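Bottles and Cups at the Front Counter
From the Pilent Community Center newsletter

The water fountain by the gym is being replaced, and the new one will not be in until November. Until then, drinks at the center come from the counter at the Garnton Street entrance. Bring your own bottle if you have one. If you don't, take a cup from the rack and put it in the gray bin when you are done.

We have had a lot of questions at the desk about which bottles are worth buying and how to keep them clean. Trinidad Saavedra, who runs the Saturday hiking group, has carried an insulated steel bottle for years and wrote most of what follows. Teodora Hodžić added the part about cups.

A cream or white bottle with a matte finish shows every mark, and the lower half gets the worst of it. Most dark specks come off with baking soda and a damp cloth. Scratches stay. The bare metal neck is easy to wipe once the cap is off, so do it each time you wash the bottle.
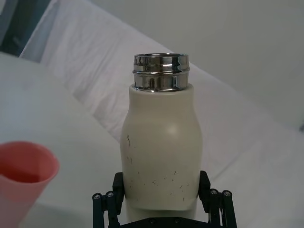
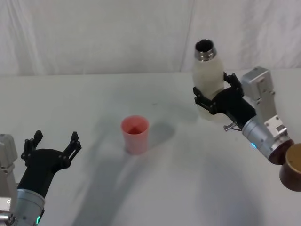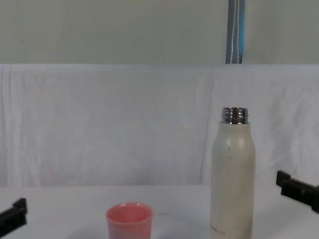
Cream insulated bottle, cap off (first and third pictures); small pink cup (second and third).

Page last changed: Tuesday, July 27, 2021

Washing. Take the cap off and leave it off. Fill the bottle with hot water and a little dish soap, let it stand, then use a long brush. Go over the screw threads with an old toothbrush. Rinse well and let the bottle dry overnight with the cap beside it. A closed bottle put away damp will smell by the end of the week.

Caps. The lost and found has 2 caps without bottles, one marked Zernov and one marked Ojeda. Ask at the desk and bring the bottle so we can see if it fits.

Cups. We ordered 100 small plastic cups last year and 58 are left. Some cracked, but Teodora thinks most of them went home in gym bags. If you find one in your kitchen, please bring it back -- no questions. They are the right size for children in the after-school room, who tend to leave a big cup half full. Please don't use them for paint. The art room has its own jars under the sink.

Names. Put your name on your bottle. Tape comes off in the wash, so use a paint marker on the bottom and let it dry for a day before you wash it. Bottles with no name are kept at the desk for two weeks and then go on the giveaway shelf.

The counter is open whenever the front desk is staffed.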